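# Where Does the Table Go? Furniture Layout and Noise in a Shared Study Room

**Final project report, Intro to Interior Environments**

I picked this project because I was annoyed. The study room on the ground floor of Hakungate Hall is where I do most of my reading, and last fall it got so loud that I started going home to work, which for me means falling asleep on the couch. Everybody I complained to blamed the people in there. I had a different theory – I thought it was the furniture!

So my question was pretty simple: if you move the tables in a shared room and change nothing else, does the room get quieter? I had one semester, a borrowed sound meter, and permission to push things around as long as I put them back.

## What I read first

There is a lot written about noise in offices and a lot less about noise in rooms where students sit. The office stuff was still useful, though. The main idea I took from it is that loudness isn't really what bugs people. Speech bugs people. A fan can hum all day and you stop hearing it, but one clear sentence about somebody's roommate and your brain is gone.

The other idea I kept running into is that hard, flat things bounce sound and soft, lumpy things soak it up. I knew that already in a vague way (who hasn't clapped in an empty apartment?), but I hadn't thought about tabletops as part of it. A big table is a big flat reflector sitting right at the height of people's mouths and hands. Every pen you drop on it is an announcement.

I also read about how people choose seats. Most of us like a wall behind us and a view of the door. We leave a gap next to strangers if we can. In a room with a few huge tables, that gap gets used up fast, and then people start sitting across from each other, and then they start talking. At least that was my guess going in.

## The room

The room is a long rectangle with windows on one of the short sides and the door on the other. The floor is vinyl, the ceiling is painted concrete, and there are no curtains. When I started, it had 4 large tables pushed into a row down the middle, so it felt like one endless dinner party. The chairs are the Clurelel stacking kind with metal feet, and they shriek. I mean they really shriek. If you have ever sat in one, you know.

I drew the room to scale on graph paper first and then rebuilt it in Prumeo, the layout program we used in the second half of the course. I'm glad I did the paper one first. In Prumeo everything snaps into place so nicely that I kept making layouts that looked great and left no space to pull out a chair.

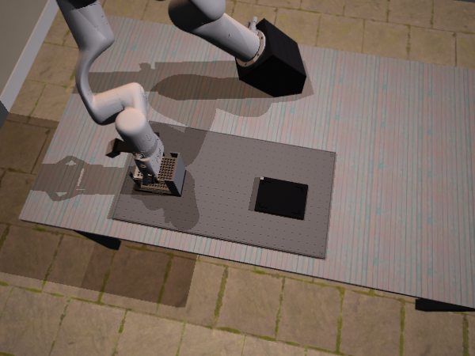 Getting a feel for scale took me way longer than I expected. My first three layouts all had walkways that were fine for one skinny person carrying nothing, and pretty hopeless for anybody with a backpack and a coffee. I ended up taping paper strips to the real floor to check myself, and I would tell anyone doing a project like this to get out the tape early.

## What I tried

I tested each layout for two weeks. I didn't put up signs about it, since I didn't want people to whisper just to be nice to me. I took readings in the afternoon from the same shelf by the door, and I left a short comment card on every table with two questions on it: how distracted were you, and what distracted you?

**Layout A** was the original row down the middle.

**Layout B** split the row. I turned the tables so their short ends faced the windows and left a real aisle between them. This is the one I expected to win.

**Layout C** pushed two of the tables against the long walls, so people sat facing the wall, and left the other two in the center for groups.

I ended the semester with 1331 sound readings, a number I'm a little proud of even though the meter did most of the work. I only kept readings where the room was at least half full. An empty room is quiet no matter where you put the tables.

## What happened

Layout B was a letdown. The readings barely moved from Layout A, and the cards were almost the same. People liked the aisle – several of them wrote that the room felt bigger – but they were still sitting face to face, and the chairs still shrieked.

Layout C did better, and mostly on the cards. The meter showed only a small drop. The distraction scores fell a lot more than that, especially at the wall tables. I think this fits with the speech idea from my reading. People facing a wall don't catch each other's eye, so they don't start little conversations, and the talkers all drift to the center where everyone expects talking anyway.

The downside was that a few people hated the wall seats. One card said it felt like detention. Another said they couldn't see who was coming in, which goes right back to the seat choice reading, and I should have seen it coming.

Then there's the thing I did almost by accident. In the last week of Layout C I stuck felt pads on the chairs at one of the wall tables. I had only bought enough for 8 chairs. The comments about scraping from that table stopped completely. I can't call it a proper test, but it was the cheapest thing I did all semester, and I kind of wish I had started there.

## Problems with my data

The weeks weren't equal. Layout C ran close to midterms, when people are quieter because they're scared. I tried to deal with this by comparing only the same weekday, and I chose Thursday because it's always packed, but that left me with a lot less to work with.

The shelf was also too near the door. Some of my loudest readings are probably just the hallway. If I did it again, I'd put a second meter by the windows and run every layout twice in a different order.

And I was usually in the room! I sat there with my notebook looking like a hall monitor, and that might have changed things a little.

## What I'd suggest

Keep Layout C, but turn one of the wall tables so its seats have a view of the door, and put felt on every single chair. If there's money after that, hang something soft. I priced wall panels from Iglesias and a modest set came to $2000 before installation, so I'd try heavy curtains on the windows first and see how far that gets us.

I put the tables back in the middle at the end of May, like I promised. The felt pads are still on.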